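Stellmont Food Share
Produce Packing Group
Minutes of the meeting held Sun 24 November, packing room

1. Opening
The meeting opened at 2 p.m. The chair noted a quorum. The October minutes were approved with one correction: in item 5, "bag stock" should read "box stock."

2. Matters carried over
The scale has been recalibrated and returned to the shelf by the sink. The request for a second label printer is still with the Breltia office, which has asked for a quote. No quote has been obtained. Carried to the next meeting.

3. Box stock
The stock book shows 3976 hinged clear boxes on hand. The figure includes the sleeves moved over from the Naka site in October. The book had been kept by sleeve until then, and sleeves from the two sites do not hold the same number. It was agreed to record single boxes from now on. The group then went over handling of boxes at the table. Points recorded:
Boxes are to be taken from the sleeve one at a time and checked for split hinges.
Split boxes go in the recycling bin, not back in the sleeve.
The patterned cloth may stay on the side table. It is to be washed after each packing day.
The white work surface is to be wiped down before the first box is opened. Marks that do not come off with the usual cleaner are to be reported.
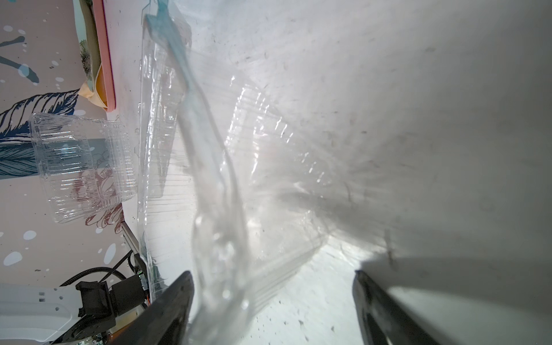 Item 3. Clear boxes at the packing table, with the patterned cloth at left.

A member asked if the ribbed boxes could be replaced with flat-sided ones, which take a label better. The supplier, Ko, sells a flat-sided box in cartons of 50. A trial carton was approved. Labels will go on the lid in the meantime, clear of the ribs.

4. Green peppers
Discussion of pack format for small green peppers. Both boxes and bags have been used this fall, and the choice has been left to whoever is packing. This has led to mixed crates, which do not stack.
In favor of the box: it protects the fruit in a stacked crate, and the weight is easy to adjust by adding or removing a pepper before closing. Against: it takes more crate space for the same weight, and long peppers may have to be set on the diagonal to let the lid close. Lids forced over a stem tend to open again in the van.
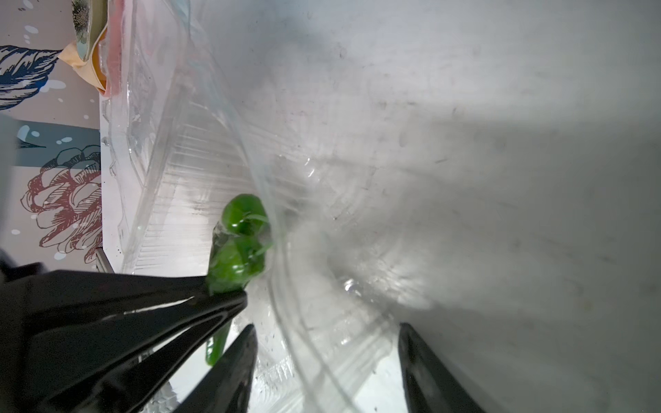
Item 4. Green chili pepper in a clear plastic container.

Agreed: boxes for hot types, with the heat marking on the lid. Mild types will be bagged. Where the type is not known, the lot is treated as hot. The grower sheet is the only accepted source for the type; tasting at the table is to stop.
Peppers with soft spots, open splits or mold are to be removed at sorting. Wrinkled skin alone is not a reason for rejection in types that grow that way. A broken stem tip is acceptable. A stem torn out of the shoulder is not, and those peppers go to the kitchen the same day.

5. Bags
Twisting the neck of the bag was compared with folding and taping. Twisting is faster. Taping holds better in the crate but makes the bag hard to reuse. It was agreed to twist and tuck for local pickup and to tape for anything going to Naka. Excess air is to be pressed out by hand before closing, with light pressure only.
The vote was 8 in favor and none against.

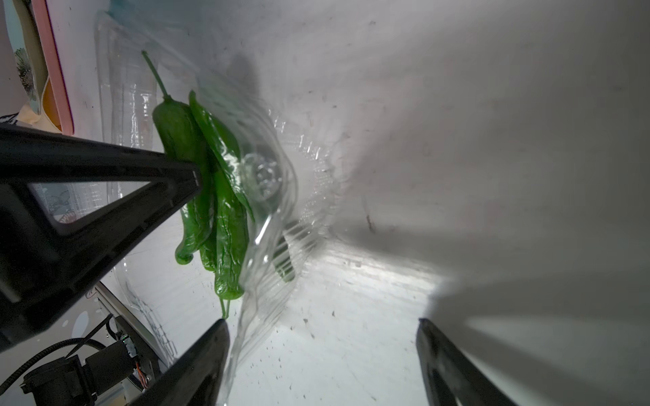 Question from the floor: Should peppers be washed before they are bagged?
Reply: They should be packed unwashed and dry. Moisture held in a closed bag speeds up spoilage, so washing is left to the household, just before use.

The reply is to be added to the printed handling sheet.

6. Cold storage
The lower shelf of the cooler runs colder than the upper one. Peppers are to be kept on the upper shelf, away from the fan. Leafy greens move down. The shelf labels will be changed before the next delivery. The door seal was checked and found sound.

7. Crates
Up to 14 crates can be held in the room without blocking the back door. Deliveries above that number must be split between morning and afternoon. Breltia drivers are to be told in writing. Empty crates are to be nested and left under the window.

8. Actions
Order one trial carton of flat-sided boxes from Ko.
Obtain a quote for the label printer.
Change the stock book to single boxes.
Revise the handling sheet: items 4 and 5, and the reply on washing.
Relabel the cooler shelves.
Send the crate limit to Breltia.

9. Other business
The tape dispenser is missing its blade. A replacement will be bought from petty cash.

The meeting closed at 3:25 p.m.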